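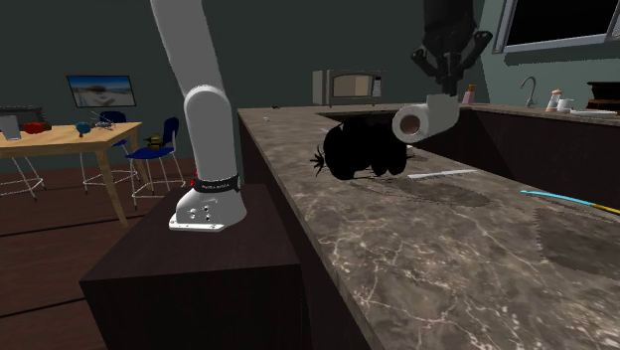 Counter space, the thing every cook I know wants more of.

I moved into my fourth rental in April, and for the first time in my life I have a kitchen you can turn around in with a tray in your hands. You'd think I'd be thrilled! I was, for an evening. Then I tried to make soup and walked so far between the sink and the stove that I may as well have gone out for it.

So I called my friend Mirjam Marti, who has cooked in tiny kitchens for 20 years and has strong feelings about all of them. Her first question was where I keep my salt. (On a shelf by the door, because it looked cute there.) She sighed so hard I had to hold the phone away.

Her rule is simple: whatever you grab while something is on the heat should be within one arm's reach of the heat. Oil, salt, spoons, a towel. Everything else can live across the room, and the fancy platter can live in the closet with the suitcases. I spent a whole evening moving jars and swearing at a drawer that sticks, and I found three graters. Three! I don't even like grating.

The other big change was leaving one stretch of counter completely alone, no mail, no fruit bowl, no charger. Mine is 20 inches wide, right next to the stove, and I guard it like a parking spot. My sister put her purse on it last week and we had words.

The soup, by the way, was leek and potato, and it needed more salt. I could reach it this time. The drawer still sticks, and I've got candle wax on order for the runners.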